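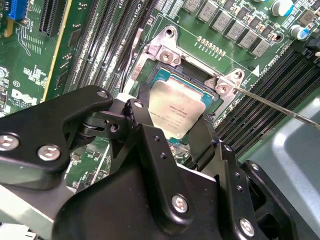
Item 3, equipment for the board rework cell. The meeting took up the gripper question again, for the fourth month running. The two-finger unit can get a finger down either side of an Intel processor in its socket, which was felt to be the easy half of the job. The retention screws are the other half, and the budget has so far covered one half. Datard have quoted 3,329 for a powered driver with a proper mount. Tremance want 888 for what their quote calls a driver and what the workshop called a stick.

Agreed to go with Datard, if finance at Ristcombe will release the money before July. Finance noted that the line was set at 3,000. The meeting noted this too.

Item 4, spare fingers. A second set would be 600. Deferred – the first set is not yet broken, and was asked to stay that way.

Item 5, Won controller licence. Renewal form found, half filled in. To be wholly filled in by Tuesday.

Item 6, scrap Dell boards for practice. More wanted. Stores to stop recycling them.

AOB: none, after a pause.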